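Moving from weekly to monthly meter readings, is it worth it?

Home > Household > Energy and Bills > Tariffs and Meters

fernhill_2
Posted Jun 28, 2024

I've been with Nigam for three years on a fixed deal which runs out in September. They have written to say they can put me on something called the Plirnero tariff, which has a lower standing charge but a higher rate per unit. The letter says most homes would save. It doesn't say what they mean by most homes.

We are two adults in a small end terrace, gas for heating and hot water, electric oven. We don't have a smart meter because the signal in our meter cupboard is poor. I've been sending readings weekly, mostly out of habit, and on the new tariff they only accept them once a month.

Last year we used 3,867 units of electricity. Is that high for two people? And does it matter that I can only send a reading once a month?

tealady
Reply 1

It's a bit on the high side for two with gas heating, but not silly. Do you work from home? Do you have a tumble dryer? Those would be my first two questions.

Monthly readings are fine. I've done it that way for years. Take it on the same date each month and write it down somewhere.

old_boiler
Reply 2

A lower standing charge with a higher unit rate suits people who use very little. At 3,867 you are probably not that person. Work it out before you agree to anything. You need the two standing charges and the two unit rates, and they have to give you all four in writing.

Multiply the unit rate by your yearly units, multiply the daily charge by 365, add the two together. Do it for both tariffs. It takes ten minutes.

fernhill_2
Reply 3

Yes to both, tealady. I work from home four days out of five and the dryer gets used most of the winter.

old_boiler, I did the sum this evening. On the deal they would move me to if I do nothing, it comes to £925 a year for the electricity. On Plirnero it comes out higher. So the letter was wrong for us, or at least we aren't most homes.

marrowfat
Reply 4

I don't agree that it's as simple as that. I moved to Plirnero last year and I am better off. You have to look at the whole bill including gas. The gas standing charge goes down as well, and in my case that more than covered the extra on the electric.

old_boiler
Reply 5

What do you use in a year, marrowfat?

marrowfat
Reply 6

Less than the OP. I live on my own in a flat and I'm out all day. I take the point, but the gas side should still go in the sum.

old_boiler
Reply 7

Agreed on the gas. But living alone and out all day is exactly who that tariff is aimed at, so your result doesn't say much about a couple with one at home and a dryer going.

marrowfat
Reply 8

I said I took the point.

kestrel_lane
Reply 9

Can I go back to the readings? I would keep doing them weekly for yourself even if the supplier only wants one a month. We had a fridge freezer that was failing and the only sign was that the weekly number crept up. Over a month it would have been lost in everything else. We found it by switching things off one at a time in the evening and going out to look at the meter.

I use a cheap plug-in monitor now, a Likitz one. You put it between the wall and whatever you're testing and leave it for a day or two. The display is hard to read and the instructions are poor, but it does the job. Don't use it on anything outdoors.

tealady
Reply 10

I borrowed one of those from the library. Ours lends them out for a fortnight. It's worth asking before you buy one.

The thing that surprised me was the old television box. It used nearly as much switched to standby as it did when we were watching something. I have it on a switched extension now and turn it off at bedtime. The downside is that it takes a few minutes to wake up again, and it misses anything set to record overnight.

dampcourse
Reply 11

I think all this going round with a monitor is a waste of time, to be blunt. The dryer will be the biggest thing after the oven. Get an airer and a dehumidifier and use the dryer only for towels. I've done that for two winters and our use fell by 673 units between one year and the next, with nothing else changed.

kestrel_lane
Reply 12

A dehumidifier isn't free to run either. What size is yours?

dampcourse
Reply 13

It's a Drostgate, the middle one in the range. It's on for five or six hours on a wash day and off the rest of the time. I allowed for it, it's in the yearly figure. The 673 is what is left after the dehumidifier has had its share.

It lives in the back bedroom with the door shut and the airer next to it. If you leave the door open you're drying the whole house and it takes twice as long. Clean the filter every few weeks. The tank needs emptying by hand unless you fit a hose.

old_boiler
Reply 14

A heat pump dryer would do the same with less fuss, if the existing one is near the end of its life. I wouldn't scrap a working machine for it though.

fernhill_2
Reply 15

Ours is a vented one and was here when we moved in, so it must be at least twelve years old. I don't have a spare room to shut a dehumidifier in. The bathroom might do, as it has a good door, but then you can't have a bath.

I've now put the gas into the sum as marrowfat said. It closes the gap but doesn't get rid of it. Plirnero still comes out £83 a year dearer for us. Thank you for that, I would have left it out.

marrowfat
Reply 16

Fair enough, that settles it for your house. Check if there's an exit fee on whatever you do choose. The one I left had a fee on each fuel and I only noticed it on the last page.

dampcourse
Reply 17

The bathroom works well. Do the wash in the morning and it's dry by evening. Don't run the machine in there, though. Put it on the landing with the bathroom door open and the other doors closed. You shouldn't have an ordinary plug-in appliance in a bathroom.

kestrel_lane
Reply 18

Seconded on keeping it out of the bathroom. No extension leads through the door either.

tealady
Reply 19

Did you ever ask about the meter signal, fernhill? My sister was told the same thing about her cupboard and then a year later they rang and said it could be done after all. It might be worth asking again when you ring about the tariff, if you want one. Some people don't.

fernhill_2
Reply 20

I'm not bothered either way about a smart meter. I quite like going out to look at it. But I'll ask, as it may open up a few more tariffs.

I rang Nigam this morning and was on hold for most of my tea break. They confirmed that I don't have to accept the Plirnero offer and that I'll get another letter with the fixed deals on it six weeks before mine ends. The person I spoke to also said I can send readings as often as I like on any tariff, but only one a month is used for billing. So the letter was badly worded on that as well.

My plan is to stay put until the next letter comes, do the sum again with both fuels, and look at the exit fees. I'll carry on with the weekly readings in my notebook and ask at our library about a monitor. The dryer can wait until the weather turns. I'll come back to this thread when I have the new rates and put both totals up, in case they're of use to anyone else with a similar sized house.
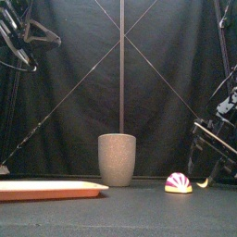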